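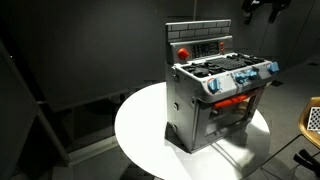
A toy stove with a brick-patterned backsplash and a red control knob.

Toy libraries deserve a permanent line in the municipal budget

The town of Wurnar lends books without charge and has done so for generations. It should lend toys on the same terms. The pilot service at the Baditz branch opened in February with 200 items on its shelves, and by the end of spring it had recorded 875 loans. Few services of its size are so well used.

The objection raised most often is that play is a private matter, to be paid for by parents. The same was once said of reading. A child's interest in a given toy may last a month, while the toy itself may last ten years. It is wasteful for every household to buy, store and discard what could be shared. 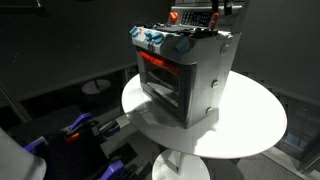

Cost is a fair concern. The pilot spent $2,732 on cleaning supplies, repairs and replacement parts, and further spending will be needed if a second branch takes part. Inês Aguiar, who manages the Baditz branch, has asked for one part-time post. The request is modest and should be granted.

Lending also brings in families who do not otherwise use the library. Of the households now registered, 61 had never held a card.

The council will consider the matter on 7th June. Members are urged to approve the post and to fund the service for a full three years.

Johanna Tanner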